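Hand-held grippers: flat ribbed pads or long hooked fingers for thin, glossy rims?

Posted in Robotics and Automation - Grippers and End Effectors

Bradley Wragg
Joined in June - 5 posts

We are comparing two finger sets on the same style of hand-held gripper before we pick one for the arm. Set A is a pair of short, dark ribbed pads. Set B is a pair of long curved fingers with hooked tips. The task is lifting and lowering a toilet seat with two grippers, one in each hand, and the pose is tracked from marker patterns on the outside of each unit.
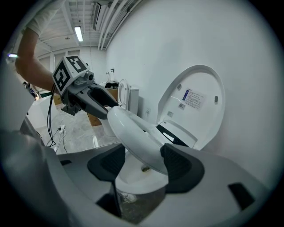

Seat ring held in the pads, second gripper coming in from the left.

The seat is a hard case for us. It is glossy, it is curved in two directions, and it turns on a hinge, so the angle between the pad and the rim changes all the way through the lift. With Set A I log a slip whenever the rim shifts more than 2 mm in the pads. Over 369 lifts Set A slipped in 20, nearly all of them in the last part of the swing when the seat is close to upright. Set B slipped less often, but it took longer to line up and twice it pushed the seat sideways on the hinge.

I am also unsure about the wrist camera. With the pads closed on something this wide, the object covers a good part of the view and I lose sight of the contact edge.

What I would like to know:

Is there a pad shape or material that copes with a rim that rotates in the grip?
Is it worth moving the camera, or should I rely on a head camera for the approach?
Does anyone run different fingers on the left and right hand?

The arm controller is a Bestard unit, if that matters. Grip force is set the same for both finger sets.

Cherry Mae Ignacio
Accepted reply

Your slips at the end of the swing sound like a geometry problem more than a friction problem. A flat pad on a curved rim touches along a line. When the seat turns, that line moves toward the edge of the pad and you run out of contact. More force will delay it a little, and it will also mark the finish.

We had the same fault on the bench at Marsden with curved covers. What fixed it was a pad on a single pivot, free to turn through a small angle and sprung back to centre. The pivot axis should be parallel to the hinge axis of whatever you are lifting. If you can't fit a pivot, bond a layer of soft silicone behind the ribbed face so the face can tilt. Check it for tearing at the end of each day.

On the approach, have your operators bring both grippers in at the front of the rim and close them together. If one closes first, it loads the hinge from the side. That may be the sideways push you saw with the long fingers, as the extra length gives you more leverage at the tip.
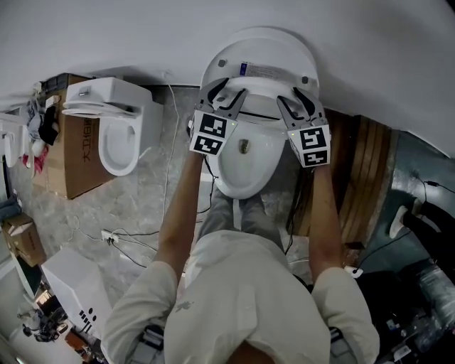
I would also slow the last third of the lift for both sets before you compare them again. At the moment you could be measuring operator speed. Shuffle the order of the finger sets too, so that one set doesn't get all the tired runs.

For the camera, leave it where it is. Use the head view for the approach and the wrist view for the final closing. The wrist view is still useful once the part is held, as you can pick up slip from movement of the rim against the pad. What you should check is marker visibility. With both hands close together one gripper can hide the other's pattern. A cube helps because there is usually a second face showing, but log the dropouts and see if they line up with your slips.

Bradley Wragg
Reply to Cherry Mae Ignacio

Thanks. The pivot axis point makes sense and I had not thought of it. Ours are fixed pads screwed straight to the jaw. I went back over the logs and five of the slips do fall inside a tracking dropout, so I will pull those out and score them again. 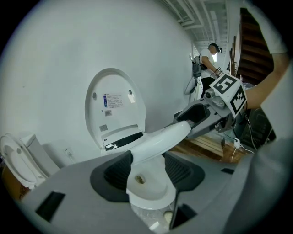

Two-gripper hold on the white seat part, one unit at each end.

I will try the silicone backing first, as the pivot needs a new jaw plate and the Rurkness shop is booked up.

rimfire_fullville

Just use the long ones. We use hooks for everything at our place and they are fine. Pads always slip on shiny stuff. You could put grip tape on them but it goes gummy.

Haven't tried one hand of each. Don't see why it wouldn't work - you would need to calibrate them separately though, the tip offset won't be the same.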